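Slide 6 – Small parts, big shed

Last time I covered the Fumwood depot and its 1151 bins. Today is about the things that never get a bin: odd fasteners, sample packs, bits left over from a job. At Clarkalitz these made up 3888 stock lines, and most had no label at all.

Pause for the colour chart. Ask who keeps a junk drawer at home.

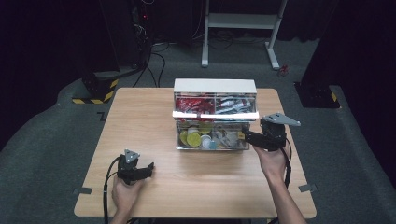
Clear organiser with a pull-out drawer over an open bin.

Go to the Essien rule – if staff can see it, they stop reordering it. Mention that Droltel went the other way and used opaque tubs with printed codes. Both work if someone owns the list.

Slide 7 is the cost table. Skip row 2 if we're past half three.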